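## Tema 4. Copias de seguridad y conservación de archivos digitales

Apuntes de la asignatura Gestión Documental. Prof.ª Tainá Medeiros.

### 4.1 Copia y archivo

Una copia de seguridad duplica datos que siguen en uso. Un archivo guarda documentos cerrados durante el plazo que marque la tabla de retención. Confundir las dos cosas es el error más frecuente en las prácticas: quien borra el original «porque ya está en la copia» se queda con un solo ejemplar.

### 4.2 Tipos de copia

- **Completa:** se copia todo. Ocupa más y se restaura de una vez.
- **Diferencial:** lo modificado desde la última completa. Para restaurar hacen falta dos juegos.
- **Incremental:** lo modificado desde la última copia de cualquier tipo. Para restaurar hace falta la cadena entera.

Caso Godoy (lo vimos en clase): completa el domingo e incremental los 6 días restantes. Si falla el sistema el jueves por la tarde, se restauran la completa y las 4 incrementales, en orden.

### 4.3 Retención

El plazo se fija por serie documental – nunca por carpeta ni por usuario. Las actas son de conservación permanente. En el caso Godoy, la correspondencia ordinaria se elimina a los 6 años, con acta de eliminación firmada.

### 4.4 Soportes

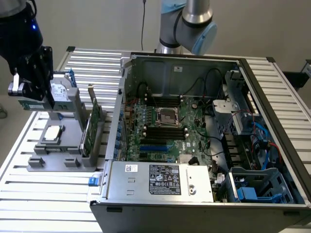
El soporte se elige según el plazo y la frecuencia de consulta. La cinta sirve para volúmenes grandes que casi no se consultan; el disco, para lo que hay que recuperar pronto. Un disco duro montado en un portaunidades, como el gris de la foto con su pestillo azul, se maneja por el portaunidades, sin tocar la placa de circuito de la parte inferior. La signatura va en la etiqueta y se repite en el inventario.

### Para la próxima sesión

Leer el capítulo 2 de Kazmi y traer hecha la tabla de retención de Andent. Entregas en papel a Osvaldo Coutinho, en secretaría.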